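Technical Papers > Robotics and Automation > Equipment Evaluation

4. Evaluation of the Prilitent picking kit

4.1 What the kit includes

The Prilitent is sold by Skarurer as a retrofit kit for mixed-item picking. It is meant for sites that already own a six- or seven-axis arm and want it to empty bins of unsorted goods without buying a complete cell. The box we received held a two-finger linkage gripper, a spare set of fingers, a wrist adapter, an overhead depth camera with its own power supply, a small industrial computer and a licence key for the planning software. No bin, table, guarding or mounting frame is supplied. The arm controller is left as it is, and the kit computer sends it motion targets over an ordinary network cable.

Skarurer offers the kit in two forms. In the first, the buyer installs it from the printed manual and has access to email support. In the second, a technician carries out the installation and tunes the grasp settings to the buyer's own stock. We bought the first form, as this is what a small warehouse or repair depot would most likely choose, and we did not tell the supplier that the kit was for an evaluation until the trials were finished.

4.2 Installation at Ganport

The kit was installed at our Ganport laboratory in February. The mechanical work took one afternoon. The wrist adapter fitted our arm without modification, although two of the supplied screws were too long and had to be replaced. The manual shows the gripper cables running straight back along the forearm. With our arm this left too little slack at the wrist, and the cables pulled tight when the last joint turned past its middle range. We rerouted them in long loops below the wrist and lost a small amount of usable workspace on that side.

Camera calibration was slower than the mechanical work. The software asks the operator to move the arm through a fixed set of poses while the camera records a printed target. Our first two calibrations were accepted by the software but produced grasps that were off centre by close to a finger's width. The third, done with the room lights dimmed, was good and was kept for the rest of the study. The manual doesn't mention lighting at this step, and we suggest that it should.

The bin is an open-topped grey metal container with sloped walls, held at its left side with a bar clamp. The manual recommends a matte plastic tote. We kept the metal bin on purpose, as many of the sites we have worked with use metal containers and would be unlikely to replace them. Bare metal is harder for a depth camera than matte plastic, and some of the errors reported below should be read with that in mind.

4.3 Items and procedure

Items were drawn from a pool of 51 household, garden and workshop objects. The pool was assembled to include shapes that the Prilitent sales material lists as supported, along with others that it lists as "may require tuning". Among them are rigid tools with long handles, flat open shapes, plastic blocks with recesses, cutlery and soft pouches. No object was modified, and none had markers or tags attached. A typical load has items lying on one another near a wall, with one or two flat items alone on the open floor of the bin (Figure 3).

Each run began with an operator tipping a randomly chosen set of items into the bin from a tray. The operator didn't rearrange them unless an item hung over the rim. The system then picked until it reported the bin empty, reported that no grasp was possible, or stopped on a fault. Items were released into a second container, and the operator recorded the result of each attempt at the time it was made. An attempt was scored as a success if a single item was lifted clear of the bin and released in the second container. Lifting two items together was scored as a failure, even when both arrived, as most picking jobs need a count that can be trusted.

The trials ran for seven weeks. Default settings were used throughout, apart from the approach speed, which we reduced after the first few runs. At the default speed the finger touched the bin floor hard enough to trip the arm's collision monitor. The reduced speed added a little to each cycle but cleared the problem, and all runs made before the change were discarded.
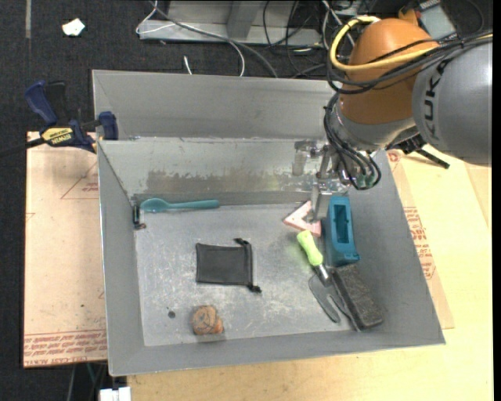 4.4 Results

The system made 3,791 scored attempts. Of these, 239 were failures, for a success rate of 93.7 per cent. Skarurer's material claims a higher rate for supported items, and on rigid items lying clear of the walls our results came close to that claim. The failures were gathered in a few kinds of situation and were not spread evenly over the pool.

The most common failure involved flat items on the bin floor. A two-finger gripper needs either an edge it can get under or a pair of faces it can close on, and a thin item lying flat on metal gives it neither in a convenient form. The planner often chose to place one finger inside an opening in the item and the other outside it. This worked well when the calibration was exact and poorly when the finger landed on the item and pushed it along the floor. On the next attempt the item had usually moved closer to a wall, where it was harder still.

Items against the walls made up the second group. Since the walls slope outward, a vertical approach leaves clearance near the top but very little near the floor. The planner tilts the wrist to make up for this, though only up to a limit fixed in the software. Long items lying along a wall were usually picked by the end nearest the middle, and they tended to swing as they were raised. We saw several dropped in this way. A setting for a slower lift on long items would help, and the present version has none.

Soft items were better than we had expected. Drawstring pouches in particular were picked by a fold or by the gathered end, and the grip was rarely lost. The software has no separate model for cloth, so this may be down to the compliance of the fingers more than to the planning.

Overlapping items caused the double picks. Where one item partly covered another, the planner generally took the upper one first, which is the correct order. It made errors where two dark items of similar tone were touching, and treated the pair as a single object. Changing the camera exposure reduced these errors in a short side test, but the exposure setting is in an advanced menu and is reset whenever the software is updated.

4.5 Comparison with the Takagi cell

We had earlier tested the Takagi cell, a complete bin-picking station sold with its own arm, guarding and lighting, using the same item pool and the same scoring. The Takagi cell had fewer wall failures, mostly because its bin is shaped to suit the gripper and its lights are fixed in place. It was no better on flat items. It also needs a good deal more floor space and can't be fitted to an arm the buyer already owns, so the two products are only partly in competition. For a site with an idle arm and a modest daily volume, the Prilitent kit is the more practical purchase. For a site starting with nothing, the cost of an arm, a stand and guarding removes most of the price advantage.

4.6 Support and day-to-day use

We contacted Skarurer support on four occasions. Three replies came within one working day and solved the problem. The fourth, about the exposure setting, was acknowledged but not resolved before the trials ended. The replies were clear and didn't assume that we had a robotics background.

Routine care was light. The finger pads were wiped down each morning and showed some wear on their inner faces by the end. We did not need the spare set. The camera window collected dust more quickly than the manual suggests, and a weekly cleaning is not enough in a room where cardboard or paper-covered material is handled. The fault messages are written in everyday language, though they appear only on the kit computer. An operator standing at the arm has to walk over to a screen to learn why it has stopped. A plain indicator light at the bin would be a useful addition, and the kit computer has spare outputs that could drive one.

4.7 Limits of this evaluation

One kit was tested, on one arm and in one room. We did not test the tuned installation service, and it's reasonable to expect that a technician would have found the calibration and exposure problems sooner than we did. The item pool contains nothing transparent, nothing wet and nothing heavier than the gripper's rated payload. Cycle time was recorded but is not reported, as the reduced approach speed would make any comparison with the published figure unfair. Repeat trials with a matte tote are planned, with the same items and the same operators - the arm, cabling and camera position will be left unchanged between the two sets.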